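The Long Table

Margus Pētersons had told his sister he would make the soup, and now it was past four and he had done nothing except put things on the table. She was coming up from Natik on the late bus, and she would be hungry. She was always hungry after Natik.

He had their mother's recipe in his head, more or less. Potatoes first, then the greens, then whatever was in the small tub with the pink lid. Their mother never wrote down amounts. When he was a boy he asked her how much salt, and she said, "Until it's soup." 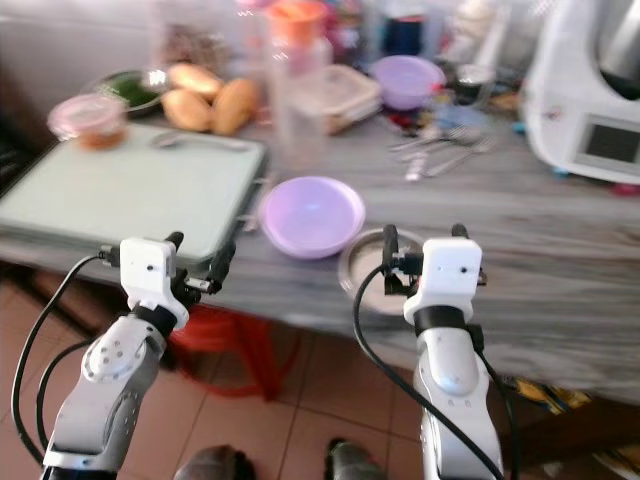

The long table, with the potatoes and the greens set out.

He moved the spoon and then moved it back. The apartment had cost him 3,000 to get into and 1,258 a month after that, and for the first time he had a kitchen where he could leave things out overnight if he wanted. He hadn't told Ilze the numbers. She would ask tonight, and he would say it was fine.

The phone rang. It was Ilze, calling from the stop at Shek.

"The bus is sitting here," she said. "The driver went in for coffee."

"How long?"

"He took his coat off, so a while. Did you start?"

"I'm about to."

"You haven't peeled anything."

"I'm about to peel."

She laughed and said she had brought bread, two loaves, and that one of them was already open. Then the line went bad and he put the phone in his pocket.

He peeled the potatoes slowly, the way he did everything now. Since August he had been trying not to hurry. In the old place on Zandden Street he ate standing up at the sink, with his shoes on, and was out the door again in ten minutes. He couldn't remember a single meal from those years.

When the pot was going he went to see about the other table, the folding one.
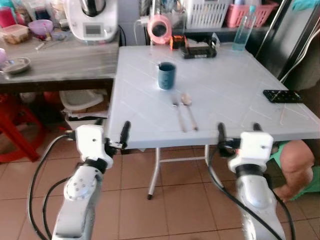
He wondered if she would want to sit by the window. As kids they had fought over that chair every night until their father turned it to face the wall and sat in it himself. Margus decided she could have it.

It was dark when the buzzer went. He turned down the heat, tasted the soup, and added a little salt. Then he went down to help her with the bread.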